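Near-duplicate submissions in a consultation dataset: collapse, weight or leave alone?

Board: Methods and Data > Text analysis
Tags: deduplication, public consultation, form letters, intercoder agreement

quollmetrics
Original poster

I'm working on the public submissions to the Betbridge draft code on political advertising on council-owned sites (bus shelters, the digital panels at the pools, banners on ovals). The release has 3504 submissions as plain text with a submission ID, a postcode field and a self-declared category (resident, business, organisation). Names and email addresses were stripped before release.

A large share of the text is campaign material. After lowercasing, stripping salutations and running shingled MinHash I get 93 clusters of near-duplicates. Some are pure form letters. Others share a template for the first paragraph and then go off in their own direction, occasionally to argue against the template.

The output is meant to be a stance variable (support, oppose, mixed, off topic) and a frame variable, reported as proportions. The three options as I see them:

Collapse each cluster to one record.
Keep every record and report as is.
Keep every record, code the template once, then code only the added text separately.

I lean towards the first. The council's own summary did the second and the result is a very lopsided headline figure. Interested in what others have done, and whether a reviewer is likely to object.

paddock_parser

Depends what the unit of analysis is. If it's the submission, you can't collapse, as every person who pressed send made a submission. If it's the argument, collapse and report cluster size in a separate column. Your post switches between the two. "Proportion of support" is a statement about submitters and "frame" is a statement about text.

I'd also want to know what similarity threshold you used and whether the cluster count is stable when you move it.

quollmetrics

Fair point on the unit. Stance by submitter, frame by text, then. I'll split the tables.

The threshold was set by eye on a sample. I haven't run a sensitivity check yet. The clusters at the bottom of the size range are shaky, some of them are two records that both quote the same clause of the draft code at length.

tablelands

Quoted clauses will ruin this. Strip them before hashing. Take the draft code, break it into sentences, and remove any sentence in a submission that matches above a high threshold. Do it on a copy so the original text is still there for the human coders, who need to see what was quoted to make sense of the reply.

We had the same thing with a planning consultation. Half of what looked like coordination was people pasting the discussion questions into the box and answering underneath.

mod_gauge
Moderator

Moved from General. Please keep file attachments under the board limit, and don't post raw submissions with postcodes attached even if the source is public.

saltbush_r

I'll disagree with the premise. Collapsing form letters treats organised participation as noise. A union branch or a residents' association that gives its members a template is doing what associations have always done. A petition with a lot of signatures isn't one signature. If you collapse, you've made a normative decision about whose participation counts and put it in the preprocessing section where most readers will skip it.

The lopsided headline figure might just be the correct figure.

quollmetrics

Correct for what population, though? Submissions are self-selected in any case. I'm not claiming either version estimates opinion in Betbridge. The question is which one describes the corpus with the least distortion.

saltbush_r

Then describe the corpus. All of it. You can't call it distortion when the records are there.

paddock_parser

You're both arguing for option three without saying so. Report stance at record level with the template share shown as a stacked segment. Anyone who wants to discount it can do the subtraction. Anyone who doesn't can read the total.

ferntree_lab

Some practical notes from having done this on a similar set.

MinHash is fine for finding candidates. It's poor at deciding membership when the documents are short. Under a few sentences, one changed phrase moves the score a lot. We used it for candidate pairs only and then ran a proper alignment on each pair, which gives you the shared span and the added span as separate strings. That's what you need for option three anyway, so the extra step isn't wasted.

Chaining is the other trap. A resembles B, B resembles C, A and C have nothing in common. With connected components you end up with one giant cluster that's meaningless. Check your largest cluster first. If the two most distant members don't share a template, you have chaining.

For the coding itself we used Zusa, mostly because it lets you display a locked span in grey and have the coder label only the remainder. Export is clumsy. It writes one row per label instead of one row per document, so budget time for reshaping.

quollmetrics

Just checked. The largest cluster is chained. It contains two templates with opposite stances that share a closing paragraph about ratepayers' money. That would have been embarrassing.

Will switch to alignment on candidate pairs.

tablelands

Opposing campaigns borrowing each other's closing paragraph is a finding. Keep a note of it.

kelpie_csv

Does anyone have a view on the Ezeani procedure for this? As I understand it, you code a random draw from each cluster, and if all the drawn records agree on stance you propagate the label to the rest. It would save quollmetrics a lot of coding.

ferntree_lab

Works when clusters are clean. Fails on exactly the case already mentioned, where somebody keeps the template and adds "I don't agree with any of the above but this was the only form I could find". Those are rare, and a small draw will usually miss them. I'd propagate only to records with an empty added span and hand code the others.

kelpie_csv

Makes sense. Empty added span after stripping sign-offs, presumably.

ferntree_lab

Yes. And postcodes. People type their postcode in the body even where there's a field for it.

saltbush_r

Coming back to the normative point. There's also a detection asymmetry. Campaigns with a web form leave identical text and get flagged. A campaign that gives its members talking points and asks them to use their own words leaves no trace your method can see. If you then discount the flagged ones, you've penalised the less resourced campaign for its choice of tool. I'd want that in the limitations at minimum.

paddock_parser

Agreed on that one, and I'd put it in the methods as well as the limitations. "Template-based" is a property of the text. "Coordinated" is a claim about behaviour. The dataset supports only the first. I'd search the draft for the word "coordinated" and remove every instance.

quollmetrics

Done. There were more than I'd like to admit, including one in the title.

Next question, on agreement. We have 3 coders. Stance is fine on alpha. Frame is poor, and it's poor mainly for records where the added text is a single sentence. Coders seem to be importing the frame from the greyed-out template. Would you hide the template completely?

tablelands

No. A sentence like "this goes double for the pool" can't be coded without what precedes it.

ferntree_lab

I'd hide it. Show it on request and log the request. Then you can report agreement separately for records coded with and without context. Zusa can collapse a span behind a toggle, though I'm not certain it logs the click.

tablelands

If it doesn't log the click you've lost the variable and you've made the coders' job worse. The simple fix is a codebook rule: a dependent sentence takes the code "extends template" and gets no frame of its own.

paddock_parser

Prefer the codebook rule. It's cheaper, and it can be applied again by somebody without the software. Recode a subsample before deciding, obviously.

quollmetrics

Going with the rule. The coders meet on Friday, I'll put a draft of the wording to them then.

kelpie_csv

Could you post the wording when it's settled? I have a set of submissions on media ownership rules coming up and it'll hit the same problem. Ours came through Jenby as scanned letters, so there's OCR noise on top. Does anybody know whether character shingles hold up better than word shingles there?

ferntree_lab

Character shingles, yes, and make them longer than feels natural. Also normalise ligatures and hyphenated line breaks before anything else. Word shingles on bad OCR will split one template into a dozen clusters.

saltbush_r

With scanned letters you might also have handwriting on a printed template. Ticks, underlining, "NO" written across the page. OCR will drop that and you'll propagate a support label to an opponent. Somebody has to look at the page images.

kelpie_csv

Hadn't considered that. There's some handwriting in the sample I've seen – I'd assumed it was signatures.

quollmetrics

Wording as it stands, after the coders' meeting:

"Code the added span only. If the added span can be understood without the template, assign stance and frame from the added span. If it can't, assign EXTENDS and leave frame blank. If the added span contradicts the template, assign stance from the added span and set CONFLICT to yes. Quoted clauses from the draft code are never coded."

One coder asked what to do when the added span is a personal story with no position stated. Current answer is that stance comes from the template and frame comes from the story. Open to objections.

paddock_parser

Objection, mild. That's the only rule in the set that mixes sources within one record. Add a flag so those can be dropped in a robustness check.

quollmetrics

Flag added. Cluster table with the new alignment step to follow once I've finished reshaping the export. 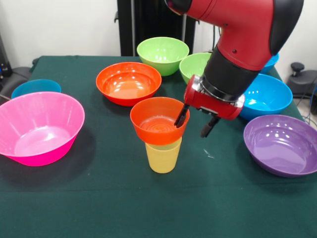
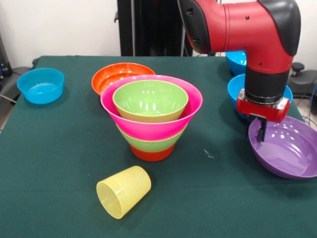
Both: coloured plastic bowls and a cup on green cloth.

tablelands

Include the number of pairs rejected at the alignment stage when you post the table. It's the first thing I'd ask as a reviewer.

saltbush_r

And both versions of the stance figure side by side, same size, same axis. I still think the record-level one should go first.

quollmetrics

Record level is first in the current draft. Rejected pairs are in the script log, I'll add a column.

mod_gauge
Moderator

Leaving this open for the table. OCR questions are probably better in a separate thread under Document Processing – kelpie_csv, shout if you'd like me to split yours out.

kelpie_csv

Yes please, split from my Jenby post down.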